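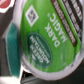 Uma cápsula de Dark Magic, da Green Mountain, vista pelo pulso do robô.

Na copa do escritório da Palumbo, em Clallstead, o café sempre foi assunto de Lorena Troncoso. Era ela quem separava as cápsulas por andar, sabia quem tomava descafeinado escondido e quem jurava ter parado. Desde novembro, a separação cabe a um braço mecânico, que custa mais que a copa inteira e não comenta a vida de ninguém.

São 1.700 cápsulas por semana. O braço lê a tampa, decide e larga na gaveta certa. Quando fica em dúvida, para e chama Lorena, promovida a "supervisora de exceções", cargo que veio com crachá novo e o salário de antes.

"Ele me chama oito vezes por manhã", diz ela. "Meu marido não chega a duas."

Leandro Ledesma, gerente de operações, fala em tempo liberado. Parte dele Lorena gasta num curso de manutenção pago pela empresa. O resto vai para o corredor, onde os colegas ainda lhe pedem o café forte, de preferência sem passar pela máquina.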